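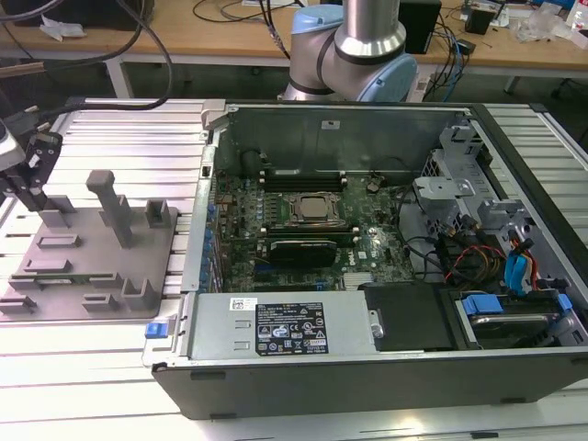

Page last changed: Friday, 4:10 pm

Speaker notes – "Two grippers, one old PC"
Flinthorpe automation meetup, second slot after lunch

Slide 1. Start without the bio. Say what the talk is: we compared the Desov gripper with the Neves gripper on memory modules in a desktop tower, and I came away less impressed with both than the people who sold them to us. If anyone is here for a winner, they can have it now. Neves, by a little, on one job.

Slide 2. The claim. Desov's sales sheet says 1,000 insertions without a regrip. Ask the room: insertions of what, into what? I asked the same thing by email in February and got the sales sheet back. My guess is a bare board clamped flat, with clear air on every side. Pause here, let the integrators laugh.

Slide 3. What we ran. 169 attempts in total, split between the two grippers, same arm, same controller, same operator (Lurdes Leitão, who will be in the second row and will correct me). Every attempt was pick a module from the fixture, carry it over, line it up, press, let go. A retry counted as a failure. Desov's own people count a retry as a success if it gets there in the end. Say this slowly, it explains most of the gap between their numbers and ours.

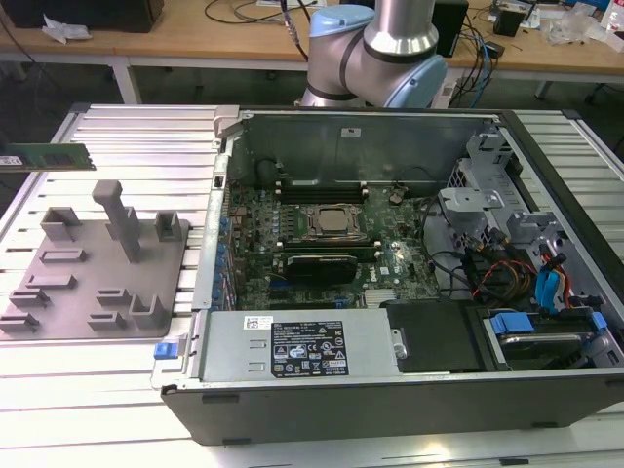

Slide 4. Reach before grip. I want to spend longer on this than the abstract promised. All the talk about fingertips skips the plain question of whether the hand can get down to the slot with the case still around it. Our tower lies on its side with the tall rear wall standing up behind the board, and from the bench side that wall can hide the gripper completely. So the fixed view is no help at the moment you most want it. We planned every approach over that wall or in from the open side, and the Neves, being shorter, lost less height doing it. A shorter hand is a dull advantage. It still mattered more than the finger pads did.

Slide 5. The fixture. Someone always asks, so get ahead of it. Printed, gray, redesigned 4 times. Version two held the modules so firmly that we were testing the fixture. If you see a vendor demo where the pick never fails, ask to see what the part was sitting in.

Slide 6. Failures. 34 in all. Don't read the table out. The ones worth talking about:
– Module tilted in the fingers during the press. Both grippers, more often the Desov.
– Finger touched the neighboring slot on the way down. Mostly the Neves, which has the wider knuckle.
– Let go early. Controller setting, our fault, left in the count anyway.
Someone will say that the third kind shouldn't be in there. Answer: on your line it will be.

Slide 7. The wrist camera. I was told it would fix the lineup problem. It helped with finding the slot and did much less for the last bit of travel, where the hand is in its own way. 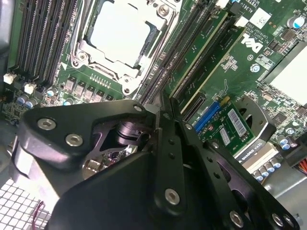
A good part of every wrist view is gripper, and the part you need tends to be next to it or under it. Shiny metal near the socket gave us trouble too. Closden offered us a smaller camera on a longer bracket. We tried it for a day and the bracket shook. I'd like to see it done properly before I say anything worse about it.

Slide 8. What I don't know. Whether either gripper holds up over a year. Whether the order of the runs matters, as we did most of the Desov ones first and got better at the job in between. Lurdes thinks that alone could account for the difference. I think it accounts for part of it. Leave the disagreement on the slide.

Slide 9. If you're buying. Bring your own case, with the walls on. Count retries your way and write the rule down before the first run. Ask for the failures – if there aren't any, ask how long they ran it.

Questions. Ten minutes. If price comes up, quote both with the controller included, or the Desov looks cheaper than it is. Raw log goes to anyone who leaves an email address at the front desk.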